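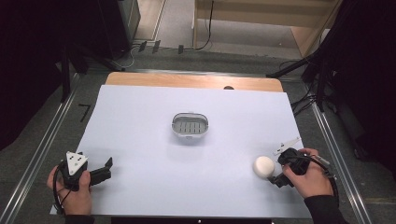
Keeping small things in shallow trays
Household tips, by Merle Merrick

A shallow oval tray with an open bottom is one of the more useful things to keep around the house. Most people buy one for bar soap. It will also hold a nail brush, a bath sponge, rings while you do the dishes, or the odds and ends that collect on a desk.

Picking a size
Measure the spot before you shop. Mine is a window ledge 135 millimeters deep, and a tray that overhangs the edge gets knocked off within a week. Set the biggest thing you plan to keep in it on a sheet of paper, trace around it, and leave a finger's width on all sides. Take the paper to the store.

Slots or mesh
Wide slots drain fast but let slivers fall through. Fine mesh keeps slivers in and clogs sooner. For a whole bar either one is fine. When the bar gets thin, press it onto the new one while both are wet and leave them overnight.

Lining the table
Put down plain white paper before you sort or clean small parts. Crumbs, screws and beads show up against it, and when you're done you can fold it up and tip everything into the trash. Butcher paper off a roll works well. I cut mine a little short of the table so there's a bare strip at the back for a cup of coffee.
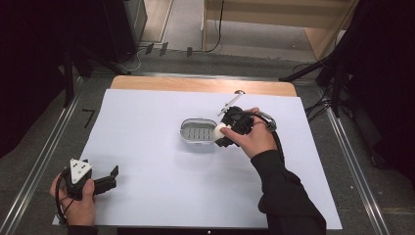 Put the tray in the middle of the paper and work from the sides. Anything you want to keep goes in the tray, and anything you're not sure about stays on the paper until the end. Don't start a second pile.

Cleaning
Soak a metal tray in hot water with a spoonful of washing soda, then go over it with an old toothbrush. Do the underside too. Soap film on the bottom is what leaves a ring on the counter. Dry it with a towel if there's any plain steel in it. Plastic trays can go on the top rack of the dishwasher.

Round and squat shapes
Balls roll, so give them a tray with a raised rim. Short, flat-ended pieces can stand on end, which leaves less surface touching the tray.
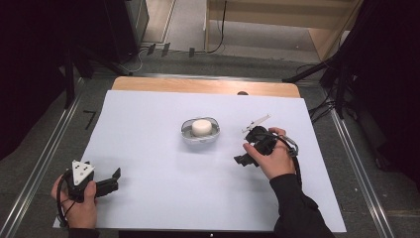

A squat white piece in an oval mesh tray.

Rust spots
Rub with a cut lemon and salt, wait ten minutes, rinse. If the spot comes back in the same place the coating has worn through there, and I'd move that tray to the desk for paper clips.

Rangi Pryor wrote in to ask about wooden trays. They're fine for dry things. Oil them every August and keep them away from the sink.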